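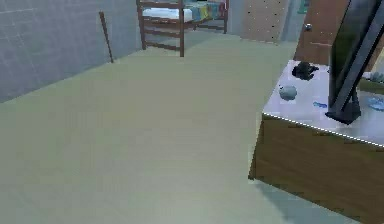 Bunk room with tiled wall, computer render.

Search this site Enter keyword Go

Pickers' lodge gets the nod in Fevness, rent still a sore point

Fevness will get its workers' lodge after all. Drutdale council voted it through last night after close to three hours of talk, most of it about parking.

The old Irkach packing shed on the river road will be turned into sleeping quarters for 30 seasonal workers, with a shared kitchen, laundry and a covered area out the back. Orchard company Fjeld is paying for the fit-out and will run the place under a lease from the shire. Work starts in May, once the last of the apples are off.

Rent is the bit people are arguing over. Fjeld has put it at $260 a week for a bunk, power and linen included. Growers say that's fair for what you get. Plenty of pickers at the meeting didn't think so.

"Two-sixty for a bunk," one woman said from the back row. "I had a whole room in town for less than that." She left before the vote.

Fjeld operations manager Gillespie Dalgleish told the meeting the figure was set to cover costs, and would be looked at again after the first season. Pressed on whether it could go up, he said it could go either way. That got a groan.

He said the company lost pickers every summer when they got here and found nowhere to stay. Some drove in, had a look at the caravan park, and kept driving. Fruit was left on the trees on the flats this year and he didnt want to see that again.

The caravan park has been full since before Christmas. Tents along the river reserve were moved on twice over the summer and came back both times. Shire rangers have had complaints about rubbish, dogs and campfires on total fire ban days.

Cr Torquil Dow, who moved the motion, said the shire had put this off too long.

"We want these people here for the harvest, we want them buying their groceries here, and then we go knocking on the tent at six in the morning telling them to clear out," he said. "You can't have it both ways."

Neighbours on the river road had put in objections over noise, headlights and the state of the road shoulder. Their main worry was cars. The plan first had no parking on site at all, with workers expected to use the gravel strip opposite. That has been changed. There will now be a sealed carpark behind the shed with the entrance moved away from the houses, and a 10 o'clock curfew on the outdoor area.

One resident asked who you ring at 2 in the morning when the curfew isn't being kept. Mr Dalgleish said a live-in manager would be on site through the season and a phone number would go in every letterbox on the road. Residents asked for that in writing and got it added to the conditions.

Other conditions: smoke alarms and exits signed off before anyone moves in, lockable storage for each bed, bins collected weekly at the company's expense. No bookings longer than the season. The septic system has to be replaced as well, which Fjeld had already costed.

Beds will be open to workers from any orchard in the district, not only Fjeld's, though the company gets first call on half of them. Smaller growers had pushed for a bigger share. They'll take what they can get for now, one said outside afterwards, but it won't be enough if its another big crop.

The shed has been empty since Irkach moved it's packing line to the highway site. Locals will remember the flood marks on the front door. These are to be kept, after a late request from the floor.

Plans can be seen at the shire office counter, 9am to 4pm.

More local news
River reserve toilets shut again
Fevness pool to close early for pump repairs
School bus route change: what parents need to know
Drutdale show seeks cake judges
Letters: the trouble with the highway roundabout

Contact the newsdesk | Advertise | Privacy | © Drutdale news pages | Back to top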